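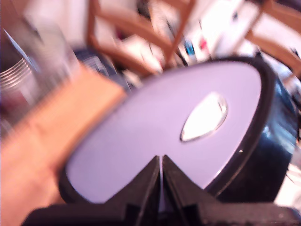

Vol. 2, p. 3

wimby-lid

README for the Wimby lid clips, Vitstead open day, June. Written up fast, will tidy later.

What it is

400 short clips of the arm working on household lids, recorded at the Vitstead open day while people walked in and out. Teleoperated, no autonomous runs in this release. Wrist view plus one fixed view. Collected by the Moltby group, packed with Wuisan tools.

Doors opened at 10 am. Setup took longer than planned, so the morning clips are thin. Most of the good ones come after lunch, when the operators had warmed up and visitors wanted to see the same move again and again.

What people saw

Approach, grip, lift, let go. Kids liked the rice cooker best. Visitors could call out a task and the operator tried it. Those clips are tagged "request" and the wording is kept as spoken, mostly. Expect odd ones ("open it like you're angry").

Wrist view is close and often blurry on fast approaches. We left the blur in. If your loader drops frames by sharpness, turn that off first or you lose most of the reach phase.
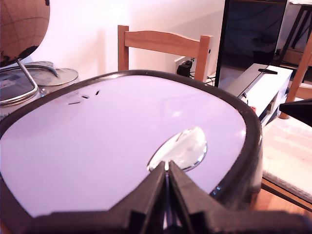 Gripper at the lid, wrist view.

Layout

clips/ – one folder per clip, both views
state/ – joint and gripper readings, same clip names
notes/ – operator notes, plain text, uneven
requests.csv – visitor wording, clip name, done or not done

Full unpack needs 3,000 MB free. Run the Wuisan unpacker from the top folder, not from inside clips/ – it writes relative paths and will happily make a second tree.

Labels
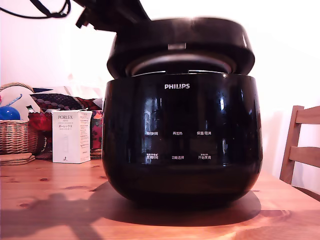 Phase labels are approach, contact, lift, hold, release. Hold was the argument. We settled on this: lid off the body, gripper still on it, call it hold, even if the lid is moving a bit. So a view like the one with the Philips cooker, lid tilted open and the gripper on top, goes under hold. Same model raised the button question. "保温/取消" is keep warm and cancel on one label, so it gets one target name, warm_cancel. Dont split it. Panel text is stored as printed, with English next to it.

Known problems

Clocks drift between the views on long clips. Fix is in the unpacker, off by default.
Some notes say "left" meaning the operator's left. Not fixed.
Shadows on the table confuse the contact detector – check those by hand.
Audio was removed. Visitor voices, no consent forms for sound.
Failed grasps are kept and taged "miss". Please don't filter them out before reporting success rates.

Use

Research and teaching. Cite as Wimby lid clips, Moltby, Vitstead open day. Bug reports to the Moltby tracker, put the clip name in the title.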